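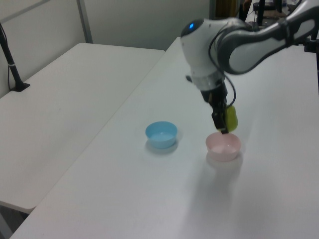 *Pale pink and light blue plastic bowls on a white table.*

A **plastic bowl** is an open, usually round vessel moulded from plastic and used for serving, holding or mixing food. The term most often refers to small bowls for everyday use at home, in nurseries and on picnics. Larger plastic bowls made for kitchen work are normally called mixing bowls, and those used for dishes or laundry are called washing-up bowls or basins.

## Shape

Most small plastic bowls are wider than they are deep. The wall rises from a flat base, or from a low ring moulded under it, and ends in a rim that may be straight, rolled or slightly flared. A flared rim gives the fingers something to hold and stiffens the wall, which would otherwise bend when the bowl is lifted from one side.

The walls nearly always slope outwards. A sloping wall lets the bowl come away from the mould and allows empty bowls to be nested. Bowls with very smooth sides can stick together when stacked, and some makers add small ribs inside the foot ring to keep a gap between them.

## Materials

Polypropylene is the most common material. It is light, slightly flexible and cheap to mould, and many polypropylene bowls are sold as suitable for food at up to 120 °C. Polyethylene is softer and is found more often in lids and storage tubs. Melamine resin is harder and heavier, and feels closer to china, but it is generally not suitable for microwave ovens. Polystyrene is used mainly for disposable bowls.

## Manufacture

Small bowls are usually made by injection moulding. Plastic granules are melted and forced into a steel mould, where they cool and set. The point at which the plastic entered often remains as a small raised dot in the middle of the base. Melamine bowls are made by pressing powder in a heated mould.

The Vovwood works at Westongate made household bowls by injection moulding in two sizes, sold for many years under the Jidell name. The smaller size, listed as pattern 541, was bought mainly by schools and nurseries. Dorothy Kershaw, who wrote a short history of the works, records that the mould was altered twice, both times to thicken the rim – the part most often returned as cracked.

## Colour

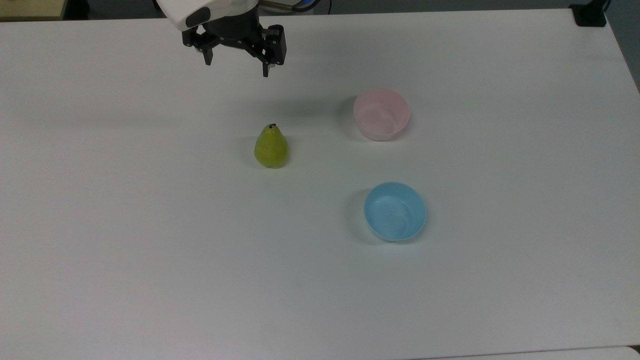 Colour is added to the granules before moulding, so it runs through the whole wall and does not wear off. Pastel shades such as pink, pale blue and mint green have been popular for children's bowls and for picnic sets, in which each person may be given a different colour. Strong reds and oranges are common in kitchen ware, partly in the hope of hiding stains.

Light colours show marks from tomato, turmeric and beetroot. The stain lies in the surface of the plastic and may fade if the bowl is left in sunlight.

## Use

Typical contents are breakfast cereal, soup, salad, crisps and fruit. A shallow bowl suits berries or cut fruit; whole pears and apples take up more room and are usually kept in a wider fruit bowl. Small bowls are also used for sorting buttons, beads and screws, and in nurseries for games in which children match objects by colour.

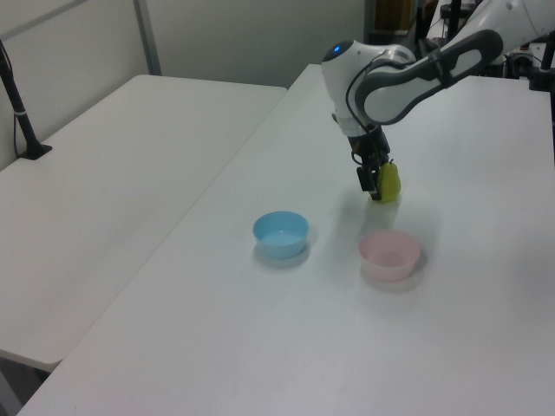
*A yellow-green pear above the table, with a light blue bowl and a pale pink bowl.*

## Care

Plastic bowls can be washed by hand with warm water and a soft sponge. Scouring pads leave fine scratches, which dull the surface and hold grease. In a dishwasher the top rack is generally advised. Light bowls tend to turn over during the wash and may come out full of water.

A bowl that has become cloudy can often still be used, but one with cracks in the wall or rim should be kept away from food.

## See also

- Mixing bowl
- Fruit bowl
- Melamine tableware
- Picnic set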